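Stripping down old office desktops at the Sturnport depot, 5 April 2023. Notes as I go. 1/9

Rule for the whole batch: board, processor and metalwork go in separate bins. Mixed bins come back from the recycler graded at the lowest item in them.

Before touching a socket: mains lead out, hold the power button for five seconds, wrist strap on bare metal. Painted metal doesn't count.

Lever-type sockets: press the lever down, move it sideways past its catch, then let it rise under control. Let go early and the load plate can jump. Bent contacts mean a scrap board.

Processor, ribbed metal, Dell board: 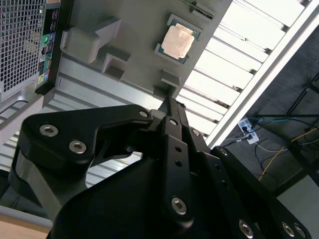
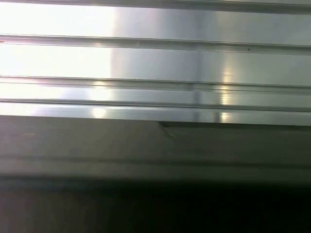
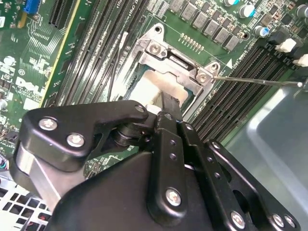 Processors are held by the edges only. Old paste comes off with isopropyl and a lint-free wipe, working from the outside in so it doesn't spread onto the substrate.

Note the memory slot order before pulling modules. Boonsong Onsri keeps a sheet for this and it has settled over 2 arguments already.

Case steel: check folded edges for burrs before you put a hand along them. Rolled ribs are usually fine. Cut-outs are usually not. Gloves for the panels, bare hands for the socket.

Label format for tested boards is Stiken, then the tray number. Tray 621 is full. Start a new one and leave the grey tubs for Ximeng Shen, who is sorting coolers.

Socket covers: keep every one. A board with no processor gets a cover before it goes in the bag. 9/9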